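The hall cupboard and the small bedroom, sorted

Gallery 10 on this site. It covers the hall cupboard and the small bedroom in the Sterkley flat, both done over a week in February. The cupboard came first and the small things from the bedroom drawers came last. Each part has a line or two on what was kept and where it lives now. The kitchen is in an earlier gallery and the loft will get its own.

The hall cupboard

Before
Coats three deep on a single rail, with the ironing board behind them. The door had not shut properly for a couple of years and we had got used to walking round it.

Everything out
The whole lot on the hall floor, up as far as the bathroom door. It took most of a morning to empty and a good deal longer to put back.

The bare cupboard
101 cm wide at the front and slightly less at the back, where the wall leans in. Anyone fitting shelves in one of these flats should measure both. The paint is the old cream and I left it alone apart from a wash.

New shelves
Three Monov shelves, the plain white ones, cut down by a few centimetres on the left side. The brackets go into the brick on the right and into a batten on the left. The bottom shelf sits high enough for the vacuum cleaner to go under it upright.

The coat rail
Moved to the right and shortened. It takes the coats in use and nothing else. Summer jackets have gone under the bed in the small bedroom.

Shoes
Two racks, one on top of the other. Boots stand on the floor beside them on an old baking tray, and the tray gets wiped when it needs it.

Hats, scarves and gloves
These are in 30 litre boxes with lids, on the middle shelf. One box would have been enough for the gloves if we had been stricter about the odd ones. The odd ones are in a bag for a few more weeks and then they go.

Tools
The everyday ones only – hammer, screwdrivers, pliers, tape measure, spirit level. They are in a canvas bag on a hook inside the door. The drill is on the top shelf with its charger wrapped round it.

Light bulbs and batteries
In a Pellegrini biscuit tin, with a strip of card down the middle to keep the two apart. Dead batteries go in a jar next to it and are taken to the shop on Irnitz Street when the jar is full.

After
The door shuts. There is a gap on the top shelf which I mean to keep as a gap.

The small bedroom

The wardrobe
Sorted by length, short things on the left. There is now room for a chest of two drawers underneath the shirts and skirts. The drawers came from the hall, where they had been holding carrier bags.

Jumpers
Folded in three and stood on end, so that the one underneath can be got at without lifting the rest. Thick ones did not stand up well and are stacked flat on the shelf instead.

Bed linen
One set on the bed, one in the wash and one on the shelf. Each set is kept inside one of its own pillowcases. Spare blankets are in a zipped bag under the bed, next to the summer jackets.

The bookcase
Dusted and put back more or less as it was. A few books went to the charity shop by way of the 396 bus, in two trips. The bottom shelf is tall enough for the atlases and the box of jigsaws.

The desk
Cleared down to the lamp and a mug of pens. Every pen was tried on the back of an envelope and about half failed. The paper tray is new to the room but not to us, as it used to be in the kitchen with the takeaway menus.

Chargers and leads
Labelled with masking tape at the plug end. The ones that fitted nothing in the flat were put in the box for electrical recycling. I looked through that box again on the Tuesday and took one back out, which turned out to be for the toothbrush.

The top drawer
Socks and tights in shoebox lids. The lids are a good height for this and cost nothing. Two of them have been covered in leftover wallpaper, the rest are plain.

The dressing table
A mirror, a hairbrush and a dish for rings. The glass top was lifted off and washed on both sides. There had been a bus ticket under it for a long time.

Small accessories

This was the slowest part. Hair things had got into every drawer, and also into coat pockets, the bathroom cabinet and the bottom of the laundry bag. The method was to put them all in one place first and leave the deciding until later.

Hair ties
Plain ones are kept on a cardboard tube standing in the top drawer. Stretched ones were thrown out. Clear ones are hard to see against almost anything and are best put straight into a pot with a lid.

Clips and grips
Kirby grips went into a mint tin. Larger clips are fastened along a length of ribbon pinned inside the wardrobe door. Knitted ones can go on the ribbon as well, but the heavier sort slide down and need a knot underneath.

Headbands
The hard ones hang from a hook. Soft ones lie flat in the drawer, and any with beads sewn or glued on are kept at the front, where nothing gets pushed on top of them. Check the beads before putting one away – a loose one is easier to fix at that point than to find in a carpet.

Lanyards
There were more of these than anyone could account for. Work ones stay on the hook by the front door. Old ones are useful for keys and for hanging a torch in the cupboard, so two were kept for that.

Brooches and badges
Pinned to a square of felt and slid down the side of the drawer. The felt is a leftover from a Christmas stocking and is big enough for a few more.

Washing
Fabric bands and knitted clips can be done by hand in cool water with a drop of washing-up liquid, then pressed in a towel and left on the airer. Anything with glued parts was only wiped.

The pink basin
Fuzzy headband with its little pearly beads, two strawberry clips with green and yellow in the knitting, a black lanyard and a clear ring that is probably a hair tie. The basin is a good bright colour for this job, though pink things do get a bit lost in it.

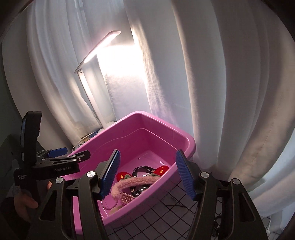
Still to do

The shelf above the bedroom door, which holds suitcases and has not been looked at. The hall mirror needs a stronger hook. The box of photographs has been moved from the cupboard to the bedroom and is no more sorted than it was.

Other galleries

The kitchen at Sterkley, cupboards and drawers
The bathroom cabinet
The balcony in winter
Two rooms on Irnitz Street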